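Call for participants: how do you put away your sponges?

Plenbridge is looking for people who want to take part in a small study on household order. We want to learn how people arrange simple things on a shelf, and which arrangement other people find easiest to understand. Our subject this time is the kitchen sponge.
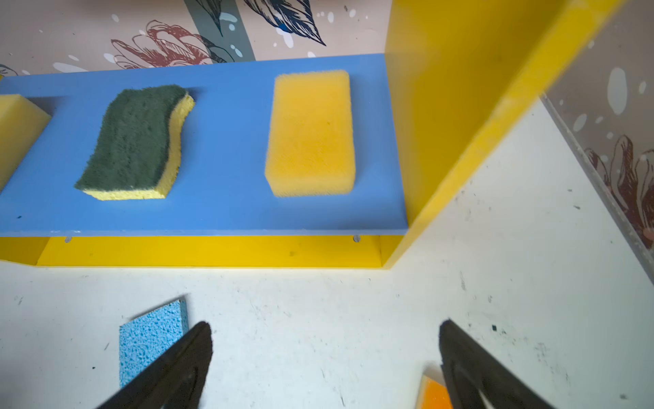 Karnura Takum
Study assistant, Plenbridge

You will receive a mixed group of sponges: light blue ones, yellow ones and green scrubbing ones with a wavy shape. You will also have a small shelf unit in yellow, pink and blue. Your task is to put every sponge on a level, in the order that you like.

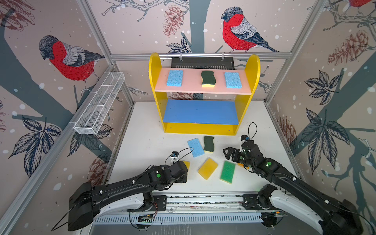 Pink shelf filled, blue shelf still free.

There is no wrong answer. Some people sort by colour, others by shape. A scrubbing pad may also be stood up on its side if you prefer it so. We only ask that you tell us afterwards why you chose your order.

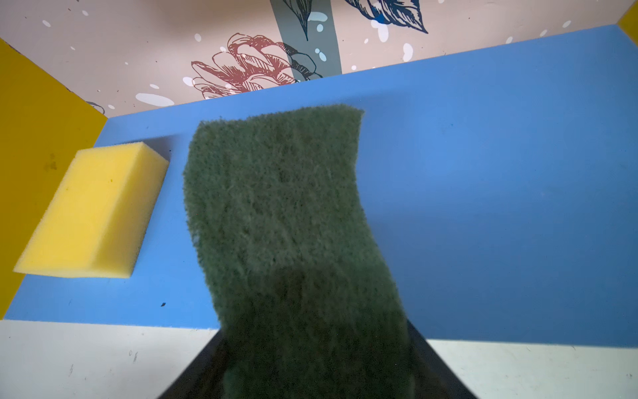
Green pad held upright beside a yellow sponge.

You should be 18 or older and able to come to us for 2 hours in March. Experience is not necessary. Please tell us in advance if you have an allergy to foam or similar materials.

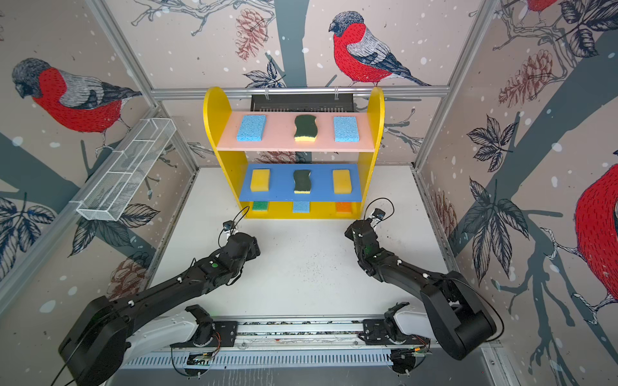 Nine sponges, three to a level.

Travel costs inside the town are paid. To apply, please write a short message to the Plenbridge study office with reference 1421 and your preferred time of day. Applications are open until 11/29/18.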